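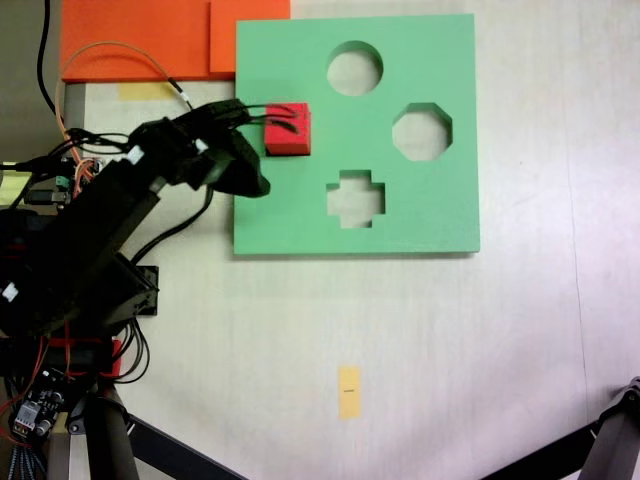 Chapter 13
Choosing a Bench-top Arm Kit

Small arms sold as kits now cover much of the ground once held by factory machines, at least for teaching and light trials. This chapter takes one such product, the Vasier kit from Atix, and works through it as a buyer would: what is in the box, what must be added, and what the arm can be asked to do.

Shape-sorting is used as the test task throughout. A foam board with round, octagonal and cross-shaped holes costs little and shows faults quickly – a gripper that closes off centre, for instance, or a cable that drags on the work. A small cube serves as the first part to be picked.

Section 13.1 sets out the parts list and the price, which stood at £1344 when the kit was checked on 8/29/23. Section 13.2 deals with wiring and the fixing of loose cables along the links. Section 13.3 gives the results of the Lendurness trials, run by Fung and Witkowska, in which each kit made up to 366 picks between adjustments. Readers who already own an arm may begin at 13.2.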